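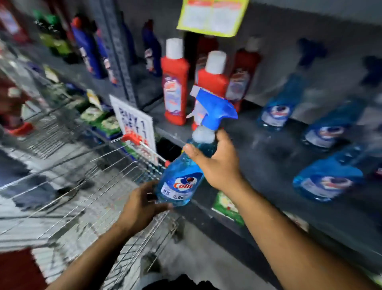 Bottle hold, two hands, cleaning aisle. Label reads Colin.

Nov 20, 2018

Perception for Drito, grasp segmenter. Reran the Sales aisle clips through the new hand-object head with the blur augmentation turned on. Contact threshold unchanged from the Carnell build, window still 15 frames.

Bottle holds are fine. The mask stays on the held bottle even with matching blue ones lined up on the same shelf, and the left/right hand labels do not swap. Tracker ID survives 100 frames in the longest clip. Depth on the translucent plastic is garbage as before, so I take range from the hand and ignore the bottle. 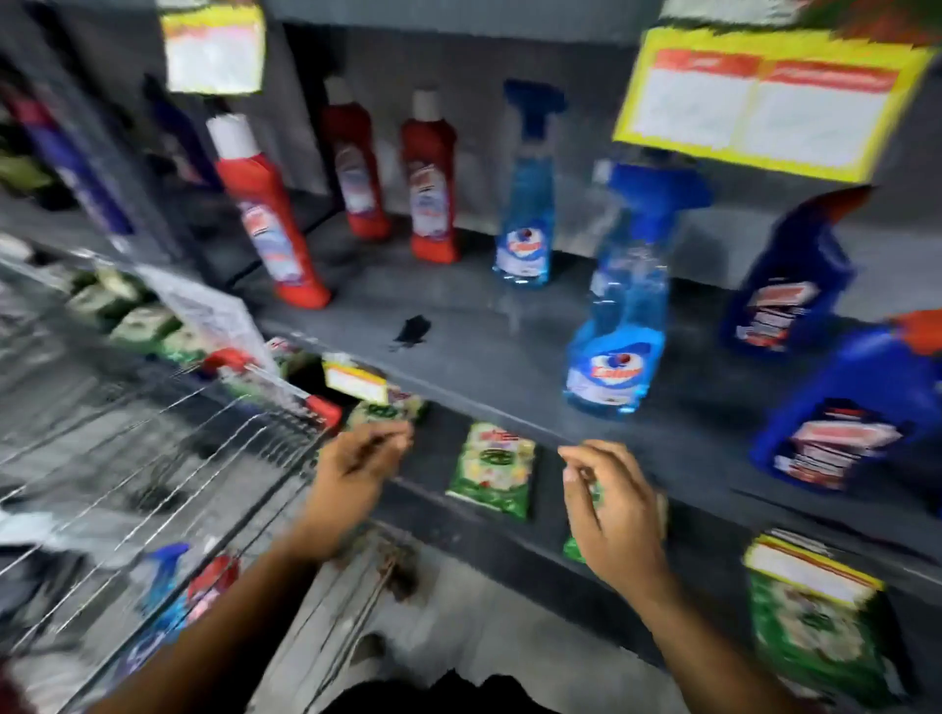 Contact state is the weak part. The head gives one score per hand and the smoother then pulls both toward the mean, a leftover from when we only had two-handed holds. With the right hand on a green packet and the left only hovering near another, the pair has to come out split. Took the coupling term out – config is in werstead_210. Packets lying flat in a row also merge into one instance, separate bug, probably NMS.

Rosimeire Lins has the old smoother weights if anyone needs to reproduce the Carnell numbers.

To do: rerun with coupling off, log both raw scores, check NMS at 2 settings. Depth can wait until December.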